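Folding for the Dernach Clothing Room
Sheyla Montoya and Kyung-tae Jang

When we picked our project in January, we thought folding would be the easy part. The clothing room at Dernach had taken in 1,750 donated pieces over the winter, and many of them were sweaters that had been pushed onto the shelves any which way. We wanted to find one fold that a new helper could learn in a few minutes and that would still look decent after a shopper had lifted it up and put it back.

We started with T-shirts to get our hands used to it, and those went fine. Knits were another story! A thick sweater has its own ideas about where the sleeves should go, and Kyung-tae must have refolded his first one until lunch. In the end we settled on laying the sweater face down, bringing each sleeve across the back, and then turning the bottom up toward the neck - slowly, with a flat hand to push the air out.

We tried it on 31 sweaters and kept notes as we went along. The fine knits lay the flattest, but the sleeves still made one side thicker than the other.
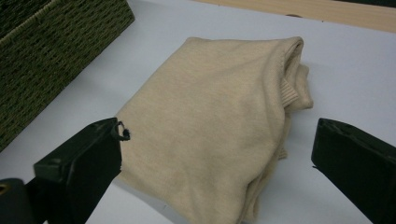
WHAT WE NOTICED ABOUT THE EDGES

A beige knit can look nice and smooth on top and still be bunched along the right side, with a bit of ribbing poking out past the fold. We would like next year's group to work on tucking that ribbing in before the last turn.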